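The **Clevel Fellowship** is a religious movement founded in the port town of Saltport. It teaches a system of graded instruction in which members pass through 12 levels of study, called landings, each completed under a senior member known as a keeper. The movement is governed from its headquarters on Adams Street in Saltport and runs a residential training center at Gullosthorpe.

## Name

The name comes from Clevel House, the boarding house where the first meetings took place. Early members were called "the Clevel people" by their neighbors, and the group took the name for itself when it registered as a religious corporation. Members refer to the organization as "the Fellowship" and to one another as "residents," whether or not they live on Fellowship property.

## Beliefs

The Fellowship teaches that each person carries an unbroken record of past decisions, called the ledger, and that unhappiness comes from entries that were never settled. Study and confession are said to close these entries one at a time. The movement does not have a doctrine of hell. It holds that a person who dies with open entries begins another life with the same debts.

God is described in Fellowship texts as "the Reader," a being who knows every ledger but does not alter any of them. Prayer is silent and is not used to ask for things. Members are free to keep a previous religious affiliation up to the fourth landing, after which they are expected to give it up.

The main text is the *Book of Rooms*, a collection of 256 short lessons. Only the first 24 are published. The rest are handed out in sections as members advance, and copies must be returned when a landing is complete. Former members have posted parts of the later lessons online, and the Fellowship has asked for their removal on copyright grounds.

## Practices

Local groups hold an open meeting once a week at 7:30 p.m. The meeting consists of a reading, a period of silence and a short talk by a keeper. There is no music. Visitors may attend but may not take notes.

Private sessions between a member and a keeper are known as sittings. The member speaks about past events while the keeper writes them down, and both sign the written account at the end. The accounts are stored at the member's local house and moved to Saltport after the seventh landing.

The chief annual observance is Closing Week, held in October. Members fast until sunset, repay small debts and write letters of apology. On the last night the lamps in each meeting house are put out and relit from a single candle.

## Organization

Authority rests with a board of nine keepers who have completed all 12 landings. The board appoints its own members, and its sessions are closed. Each local house is led by a resident keeper, who serves a six-year term and may not return to the same house afterward.

Fees are charged for each landing from the second onward. The Fellowship describes these as fixed donations and does not publish the amounts.

## Properties

The Adams Street headquarters occupies a former shipping office. The Fellowship bought the building empty, added a second meeting hall at the rear and closed the ground floor to the public. The main hall seats 200. A reading room on the street side is open in the afternoons and stocks the published lessons.

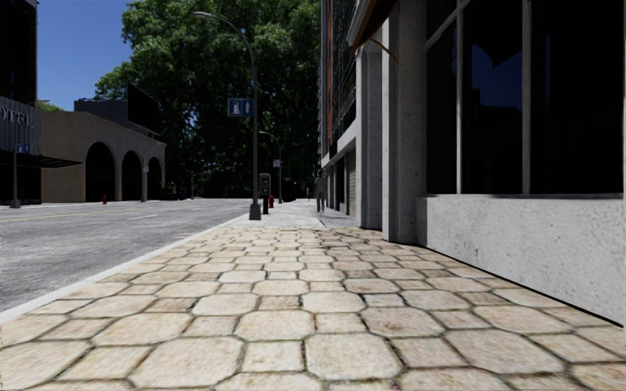 The center at Gullosthorpe was a farm school before the Fellowship acquired it. It is used for training keepers, who live there for two years, and for retreats during Closing Week. Residents grow part of their own food and work in the kitchen and laundry in place of rent. Local zoning rules limit the number of overnight guests, and a request to raise the limit was turned down by the county.

## Criticism

Critics of the movement have focused on the written accounts kept from sittings. Several former members have said they were refused the return of their own papers after leaving, and that they feared the contents would be made known to relatives still in the group. The Fellowship says that the accounts are confidential and belong jointly to the member and the keeper.

The tax exemption on the Saltport headquarters has also been disputed. The city argued that the upper floors were used as private apartments and should be taxed. The two sides settled, with the Fellowship agreeing to pay tax on two of the four floors.

## See also

- New religious movement
- Confession (religion)
- Religious corporation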